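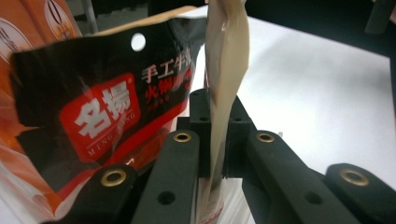
¿Qué es un seguro?

Un seguro es un acuerdo entre una persona y una empresa. La persona paga un poco de dinero cada mes o cada año. Si le pasa algo malo que está en el acuerdo, la empresa paga los gastos.

El dinero que se paga se llama prima. No tiene nada que ver con la hija de tus tíos. El papel donde está escrito el acuerdo se llama póliza.

Un ejemplo con bicicletas

En la clase de Hala hay 18 niños y todos van al colegio en bicicleta. Cada uno mete 6 euros en una caja común. En junio, Reda se cae y se le dobla una rueda. El arreglo se paga con el dinero de la caja. Reda puso 6 euros, pero la rueda cuesta más de 6. Los demás le han ayudado, y el próximo día puede tocarle a otro.

¿Y si no pasa nada?

Entonces no te devuelven la prima. Con ese dinero se han pagado los arreglos de otras personas.

¿Lo paga todo?

No. La póliza dice qué cosas entran y cuáles no. Si Reda rompe la rueda a propósito, la caja no paga. A veces hay también una franquicia, que es la parte del arreglo que pones tú.

Palabras nuevas

Prima: lo que pagas por el seguro.
Póliza: el acuerdo escrito.
Siniestro: el accidente o el daño.
Franquicia: la parte que pagas tú.

Texto: Bouchra Ouazzani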